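Sinden Building Services - Tenant Requests
Ticket 884
Subject: Grey patches on laundry room floor, marks on clothing
Raised by: Oda Engström, Aasen unit 20
Assigned to: Kacper Czarnecka
Status: Closed
Priority: Normal

Oda Engström, 8:40 am
The floor in the laundry room has gone patchy and grey. It looks like something has dried on it or the top coat is lifting. I sort my washing on the floor in there as there's no table, and my lavender ribbed top now has a few faint dark smudges on it. I can't say for sure it was the floor but I'd like someone to look before I put anything else down. Photos attached.

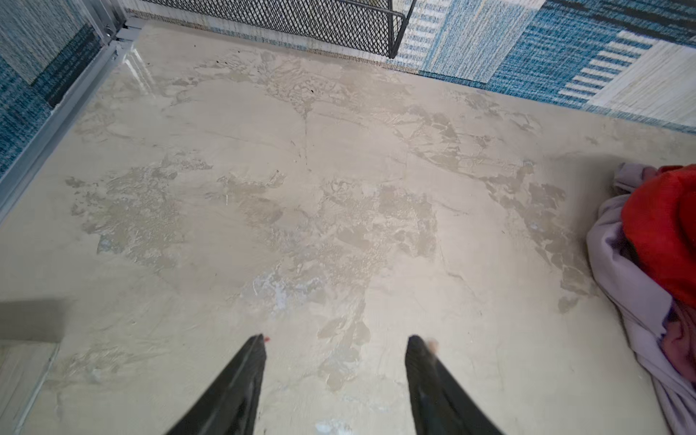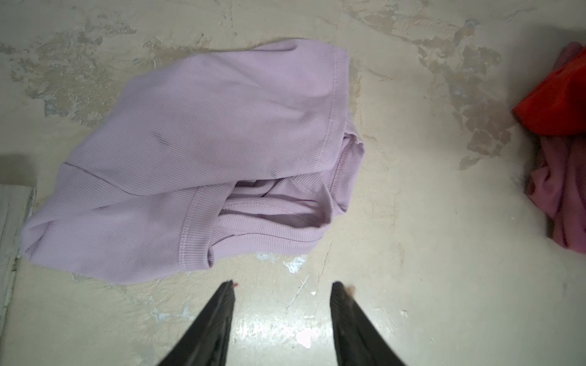
Attachments 1 and 2: floor patches; lavender top with smudges on the upper part.

Kacper Czarnecka, 10:15 am
Thanks Oda. Two questions. Has anyone mopped in there lately with something other than the blue cleaner from the cupboard? And does the grey come off if you rub it with a damp white rag? Please don't scrape it.

Oda Engström, 12:05 pm
I don't know about the mopping. I tried a wet face cloth on one patch near the middle. A bit of grey came off on the cloth but the patch is still there. The edges feel rough under a fingernail.

Kacper Czarnecka, 2:30 pm
OK. Could be old cleaner built up on the sealer, or the sealer itself letting go. Might be both. I'll come by tomorrow at 9 with a moisture meter. Please keep clothes off the floor until then. I'll bring up the spare folding table from storage.

Kacper Czarnecka, next day, 9:50 am
Site notes.
- Moisture reading normal in all the spots I tried. No leak at the washer taps or the drain hose.
- Grey patches are mostly residue. Warm water and a white pad lifted most of it in a test square by the door.
- Under the residue the sealer is thin and flaking in places. Fine cracks in the coating, none that I could feel in the slab.
- Found a jug of Fastar floor stripper in the cupboard, about a third gone. It isn't on our supply list. If it was mopped on and left without a rinse, that would fit with what I'm seeing.
- Folding table is set up against the back wall.

Torunn Moen, 11:20 am
The stripper was mine, sorry. I used it in December on a paint drip and rinsed with one bucket. I thought that was enough. You can take the jug away.

Kacper Czarnecka, 11:45 am
No problem, jug removed. Stripper needs two or three clean rinses on a sealed floor or it dries to a film. I'll wash and rinse the whole room, let it dry overnight, then put down two coats of sealer. Room will be closed for two nights. Laundry on the second floor is open to everyone in the meantime.

Oda Engström, 4:10 pm
Fine with me. Any idea what to do about the top? It's a knit so I don't want to scrub it.

Kacper Czarnecka, 4:35 pm
Cold water and a bit of dish soap, let it sit 10 minutes, rinse, and keep it out of the dryer until you've checked the marks. If they don't come out, send me the receipt and I'll pass it to Carter Dufour in the office under claim 637.

Kacper Czarnecka, three days later, 8:20 am
Floor washed, rinsed three times, two coats down and dry. Room open again. No rubber-backed mats for a week, please. Table stays.

Oda Engström, 6:50 pm
Looks good. Smudges came out on the second soak - no claim needed. Okay to close.

Status changed to Closed by Kacper Czarnecka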